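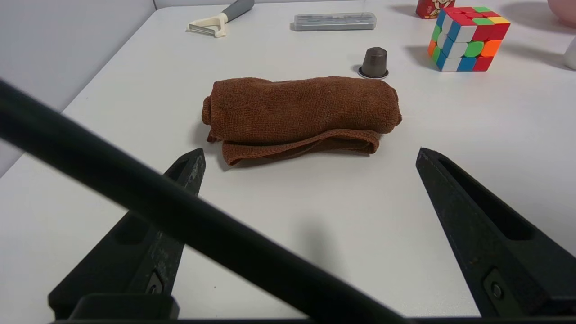

lokyiu_f
What's the best way to store microfiber towels in a shallow drawer, rolled or folded?

suvstead_mike
Rolled, if the drawer is at least as deep as the roll is thick. Fold in thirds the long way first, then roll from one end.

Filed under: Home > Laundry & Linens > Storage

ihsuan
I'd fold. Mine never stay rolled, there's always a flap that comes loose and catches when I shut the drawer.

suvstead_mike
Tuck the last edge into the roll. Takes 2 seconds.

ihsuan
Tried that. The thick ones (300 gsm and up) open right back up on me.

lokyiu_f
Mine are thinner, the tag says 200. The drawer is the top one in a Flakenholm dresser.

ihsuan
Then either way works. I still say folded and standing on edge, you can see every color.

suvstead_mike
Same with rolls if you put them in a single row. No fabric softener on them either.

lokyiu_f
Going with rolls for now. Will switch if they come undone.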